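Trenesau: a pattern and yarn stash, in plain files

README, last tidied 01/11/2018

Hello, and welcome to Trenesau, which is my yarn stash written down. It started as a list on the back of an envelope, then a spreadsheet, and now it's a little folder of text files that a few of us from the Thursday-that-keeps-moving knitting group share about and fiddle with. If you've come for the patterns they're in the folder called hurno. If you've come for the yarn list, keep reading, because the columns make no sense without some explaining (sorry!).

What's in the folder

stash.csv is the big one. It has 199 rows, one for each ball, skein, cake or sad half-used lump that I own or have owned. Things I've knitted up stay in the list with the word "gone" next to them, as I like to be able to look back and see what went into what.

projects.csv is what got made, or is being made, or was pulled out again in a temper. There are 14 in there at the moment and please don't look too closely at the finish dates.

hurno is the pattern folder. Hurno was the name of my first blanket pattern, a plain garter square with a wobbly edge, and the name stuck to everything that came after it.

cirnis.txt is my notes on washing and blocking. Wen-hsiung Fung wrote the half about superwash wool and I wrote the half about ruining a jumper.

How a ball gets its row

I do all my sorting on the bed, it's the only flat bit of the house big enough. Out comes the pink box, the pillows get shoved up to the back, and I go through things one ball at a time. Each one gets looked at with its label on before anything else happens to it. A light green one with a black band round its middle is a good sort to start on, soft and loosely twisted, with the label in small white Chinese characters. For a ball like that I copy the characters into the label column exactly as they're printed, turning the ball round as I go (half the time they're upside down), and I don't translate in that column. There's a notes column for translations and guesses.
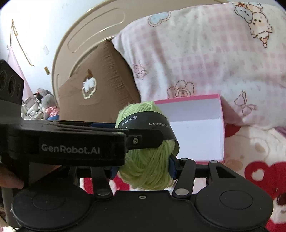
The columns in stash.csv

id: a number, nothing clever. They don't get reused.

colour: my own word for it, in ordinary English. "Light green", "mustard", "school jumper grey". I used to copy shop names for shades and ended up with four things called Mist that looked nothing like each other, so no more of that.

label: whatever is printed on the band, in whatever language it's printed in. If there's no band, put "none". If the band has come off and you're fairly sure which one it was, still put "none" and say so in the notes.

weight: thickness, as in double knitting, aran, chunky. Leave it blank if you can't tell. I'd much rather have a blank than a guess that gets me halfway up a sleeve.

twist: loose, medium or tight. I added this one after a very soft yarn split on me the whole way through a hat.

feel: a free-for-all. "Squeaky" is a perfectly good entry, and so is "like a damp sheep".

state: new, started, scraps or gone.

where: which box, bag or drawer. See below, it's a sore point.

About the boxes

I've had a go at most kinds of storage. Big bags swallow things. Drawers are lovely but you have to remember to open them. What I've settled on is small open boxes without lids, one colour family to a box, and I fill them from the bed with everything spread out on the bear blanket. It's the white plush one with the big red bear faces all over it, and I'd say it's the best sorting surface I've found, apart from the obvious trouble that anything red disappears into a bear. Pale colours vanish into the white bits too, now I think of it. Green is fine!

The rule is that a box gets emptied right out before it's refilled, so I start with a bare pink box at the top of the blanket and pack the balls in on their sides with the bands facing up. Clear plastic cases are for notions only (stitch markers, the tape measure, spare needle tips) and they get "notions" in the where column with no colour at all. A box holds nearly 12 balls of double knitting if you're firm with it, fewer of the fluffy stuff. 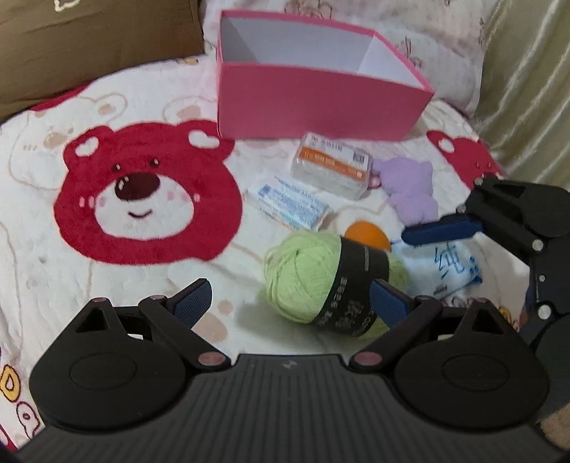

Ng left a note in the comments file asking whether bands facing up was really such a good idea, as the paper creases when you push the next ball in, and after a winter of it you can't read the fibre content on half of them. Her own way is to slip the bands off, flatten them in an old diary and write the id on the back in pencil.

I've tried it with 2 boxes so far and it does keep the labels nice. What I don't like is the ball coming undone without its belt on, so I've been tying a scrap of cotton round the middle, and now I seem to own a great deal of scrap cotton. If you go Ng's way, put "in diary" in the notes column so the rest of us don't go hunting.

Things that are wrong and that I know about

Some early rows have the colour and the feel swapped over. If you find a yarn coloured "scratchy", that's one.

The spelling of "fuchsia" is different every time it comes up. I'll get to it.

Sock yarn isn't in here at all. It lives in a suitcase and I'm saving it for December.

Using it and adding to it

Help yourself to the lists and the patterns, change them, print them, spill tea on them. If you add rows of your own, put your initials at the front of the id so we don't get muddled, and leave my "gone" rows alone please. Corrections to the washing notes should go to Wen-hsiung, who minds about them more than I do.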